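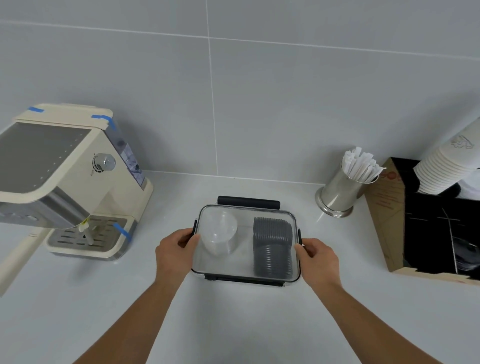
The coffee corner build at the Skitham workshop is into its second month. The goal is still a small arm that can pull an espresso, steam milk, put a lid on a paper cup and hand it over. So far it does none of those in a row.

I spent January on lids. We keep two kinds, clear and dark gray, in the same clear box with the black clips. The gray ones nest tight and the gripper kept taking two. I ran 400 picks with the old fingertips and 149 came up double. With new tips cut from softer rubber it was 12 out of 400 – good enough to move on.

The espresso machine has blue painter's tape on it. Those strips are my reference marks, so please leave them alone. If the machine gets bumped I have to redo the calibration, and that eats an evening.

Next is the control board. I'm swapping the Trekosell for a Nasr, mostly for the extra inputs. The log stands at 2,948 moves on the old one and I'd like to keep it as a spare. Wiring notes go up once the new board is mounted.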